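Sweeping up and trash at the Fornard workshop — FAQ

Quick answers for bench users. Read before you ask Marichka pls.
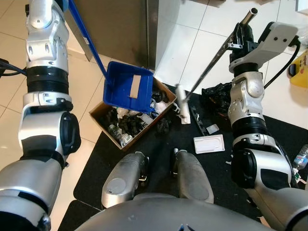

When do I sweep?
End of your slot, every slot. Leave 20 minutes for it. Less if you only used the glue bench.

Where do sweepings go?
Dustpan, then a cardboard box. Any box off the pile by the door, flaps open. Not straight into a bag, bags split and then you're sweeping twice.

Can packaging go in the same box?
Torn wrap, paper scraps, crumpled plastic — yes. Flat clean cardboard goes to recycling, fold it first.

What about bottles?
Empty, cap on, blue bin in the hallway. Don't leave them on the mats.

I found parts on the floor. Keep or toss?
Trays, cards, strips, anything with markings: put it on the Murner shelf. We hold stuff there 28 days and then it goes.

Do I have to move the mats?
No. Sweep the top, then the tile around the edge. Mats get lifted once a month, we'll do that.

The tile grout looks dirty.
Yep. Dry broom only please, mopping is done in the evening after close.

Something missed the box.
Sweep it up again. Check round the outside of the box before you carry it off, theres usually a bit by the corner.

How full is too full?
If you can't close the flaps. Start a second one, we have 2 spots for full boxes, both by the back door.

The long-handled dustpan is missing?
Try the Troder room. People borrow it and dont bring it back.

Broom head came loose?
Screw it back on, clockwise. Still wobbly — tell Marichka Shevchuk, front desk, mornings until 11.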